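Ticket 2000-16: Recipe portal, scheduled menu exports failing
Status: Resolved
Opened: Jul 26, 2023
Product: Havetti Menu Manager
Reported by: Metolard Dining Services

The customer reports that the nightly menu export to the Fatard print server stops after 40 records. The remaining records are not written, and the export log shows a status of "Complete." Manual exports of the same menu finish normally. The problem was first noticed after the March update was applied to the production site.

Support requested the export log and the scheduler settings. Both were received the same day. The log shows that each scheduled run ended at the same record, a side dish with a blank portion size.

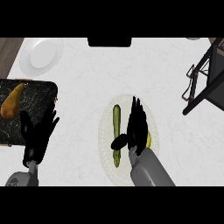

A blank portion size is accepted by the manual export but is treated as an end-of-file marker by the scheduler. Support entered a portion size for the affected record and ran the schedule again. The export then stopped at a second record with the same fault. A search of the menu database returned 19 such records.

Action taken: All affected records were corrected by the customer using the bulk edit tool. The portion size field has been set to required for new entries. The next scheduled export was delivered in full.

A correction to the scheduler has been requested from the development team under a separate ticket.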